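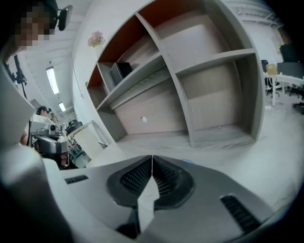
I've been meaning to write up the time alignment business since July, and Refilwe Ntuli has now asked me about it twice, so I'd better get on with it before I forget the details.

When I took over Borley, our little tool for turning hand-held gripper recordings into something a policy can learn from, I assumed the hard part would be the pose tracking. I spent a happy fortnight on it (lots of tea, lots of plots) and the trained arm still closed its jaws a touch too early, every single time. I blamed the controller. Then I blamed the planner, which was rather unfair on Aurel Vasiliu, who wrote it and was very patient with me.

It was Brândușa Mihăilă who suggested I plot jaw width against wrist speed and just look at it. There it was — the width stream was running 58 milliseconds ahead of the pose stream, in every recording I opened. Each one had been stamped by a different clock, and Borley had been cheerfully gluing them together by arrival time.

The fix is 18 lines long, which is a bit embarrassing after all that. We now find the shift that best lines up the two signals, apply it once per recording, and write it into the header so that anybody can undo it later. I re-ran all 1549 recordings overnight and retrained in the morning.

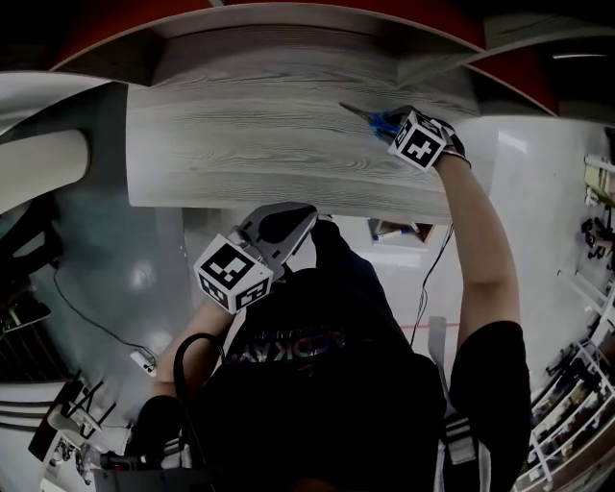 Do the cube markers need to be in view the whole time?
Short gaps are fine, because Borley fills them from the motion sensor, but a long gap gets split into two separate recordings.

I do still want to tidy up how those splits are named, as the present scheme makes sense only to me and possibly to Zinhle Pillay. She has also been after me to move the alignment step into Pindero, where the other checks live, and I think she's right — it would save everyone running it by hand. I'll start on that once the branch is merged.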